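Print this page
E-mail this entry

Picking bench notebook, Trastik
July, open day. Written up the same evening, with additions the next morning.

Present for the bench demo: me, Manee Klinhom. Duangjai Suksawat took the groups round and did most of the talking at the door. Two people from Jamar came through in the first group and stayed for the second.

Before doors

Powered up at 8:10. Homed the arm, opened and closed the gripper a few times with nothing in the bin, then ran the short warm-up path at quarter speed. No faults. The bin had moved a little since the last session, so I pushed it back to the pencil marks and tightened the clamp on the left side again. Re-taught the four corner points. The front right corner was off by 3 mm, the others were fine.

I left the speed at the lower setting all day. Visitors were going to stand close to the tape line and I would sooner have a slow arm than an argument about where the line is. Duangjai agreed. The e-stop was on my side of the table and I kept a hand near it during every run.

Prarnlow had lent us a box of objects for the day and I picked through it for things people would know from a desk or a drawer. Anything glass went back in the box. So did the ball of string, after one try on an earlier session that I don't want to repeat in front of guests.

How the demo was run

Each group got one full clear of the bin, with a short talk first. I put the objects in by hand, loosely spread, and let somebody from the group move one or two before we started. People like that part, and it shows the positions are not taught in advance. Then everyone back behind the tape, and start.

The order of picks is left to the planner. It scores the candidates and takes the best one, and I say so out loud, because the first question is always why it didn't take the nearest thing.

For one of the later sets I used a marker, a white spoon, a small tape dispenser, a makeup brush and a black piece with ribs on one half. The marker and the tape dispenser were up near the back wall, which is where the approach gets tight. The gripper was down at the black one in the middle of the floor.
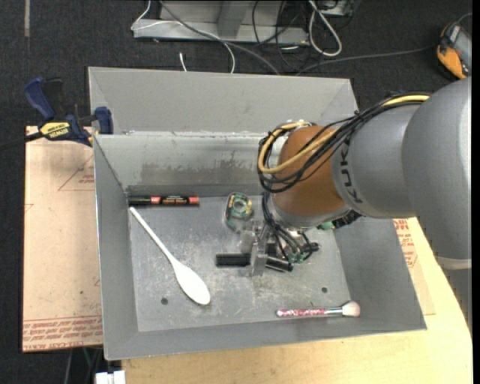
Results by group

Group 1. Bin cleared, one retry. The retry was on the spoon, picked by the bowl and dropped from low down. Second try took it by the handle.

Group 2. Stopped once by me. A child leaned over the tape, nowhere near the arm, but I stopped anyway and restarted from the hold position. It picked up where it had left off. Several of the adults were more interested in the restart than in the picking, so I did it again on purpose at the end.

Group 3. Tape dispenser would not come off the back wall. The planner refused all approaches on that side because of clearance, and after the third refusal I moved it forward by hand and explained what I was doing. The group seemed fine with it. I would like a better answer than my hand.

Group 4. Cleared with no retries. Small group, mostly teachers from Chantharasri, and they wanted to see the screen more than the arm.

Group 5. Cleared, one retry, on the makeup brush. It took the brush by the handle close to the end and the head swung round on lift. It held the second time, taken nearer the middle.

Totals for the day: 27 grasp attempts, 2 of them dropped. The refusals for clearance are not in that number, they never got as far as an attempt.

Questions people asked

Does it know what the things are? No. It looks for places it can close on. It has no name for a spoon.

What happens if you put two things on top of each other? Often it takes the top one. Sometimes it takes both, and then the weight check is supposed to catch it. I didn't show this.

How long did it take to build? I said 18 months for the bench as it stands and left out the two earlier benches.

What are the holes in the floor of the bin for? Asked in three of the groups. They were in the bin when we got it. I said so.

Is it fast enough to be useful? From one of the Jamar people. I told him the speed was set down for the day and gave him the normal cycle time. He wrote it down and asked for the drop rate at that speed, which I don't have in a form I'd hand over. Duangjai is going to send him something once we have run it properly.

Could it hurt you? Yes, and that is why there is tape on the floor and a stop button by my hand. I think a straight answer went over better than the one I used last year.

Problems and things to fix

Clearance at the back wall. The margin in the planner is set for the old gripper fingers, which were wider. We have been carrying that number along since the change. Measure the new fingers, put in the real width, then try the tape dispenser in the same place ten times and see.

Cables. The loop at the wrist is fine through the normal range but I don't like how it sits when the arm reaches far left with the wrist turned. I kept objects out of that end as much as I could for the groups. Needs another tie or a shorter loop. Check with the arm unpowered and moved through slowly.

Spoons. A grasp on the bowl scores too high. It is the same thing Duangjai saw with the ladle. Add both to the bad grasp set.

Screen. Turned the wrong way for visitors. Next time put a second one on the door side.

Talk. Too long at the start. By group 4 I had cut it to the e-stop, the tape and the planner, and people asked about the rest themselves.

Added next morning (Duangjai)

Logs from all five groups are copied to the shared drive under the open day folder. The log for group 2 is in two parts because of the restart. Prarnlow's box is packed and by the door, with the list taped inside the lid, and I have asked them if we can keep the tape dispenser until the clearance test is done.

Finger width measured, value is on the whiteboard. Manee to enter it and rerun.

Print this page
E-mail this entry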